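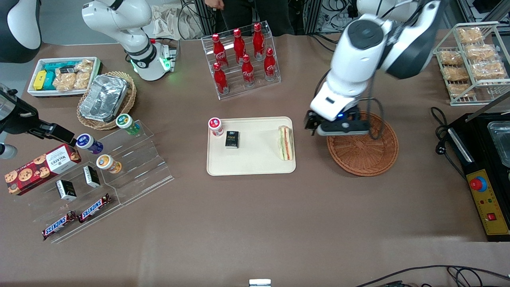
# Moisture Uptake in Packaged Snacks After Opening

Ye-seo Gil and Ro-un Noh

## 1. Purpose

Crackers and chips lose their crispness once the package is open. We measured how much water two products absorbed in a shared kitchen and compared three ways of closing the bag.

## 2. Method

Samples were taken from 4 packages of each product, all bought in Pullton in October. Each sample was weighed on a Zivitz bench scale at opening and again every 2 hours until the evening. Closures were a folded top, a plastic clip and a screw-lid jar. An open bag served as the control. Room humidity was logged by the Cismont sensor on the kitchen wall – it had been checked against a salt solution the week before.

The full log holds 1,079 readings. Readings taken while the dishwasher was running were kept but flagged.

## 3. Results

Open bags gained the most mass in every run. The folded top slowed the gain only slightly. Clip and jar gave similar curves for the crackers, but for the chips the jar was clearly better after the sixth hour.

## 4. Sources of error

The scale drifted when the window was open. Salt content differs between the two products and was not controlled. Broken pieces expose more surface, and we did not sort samples by size – a repeat should do this before the first weighing.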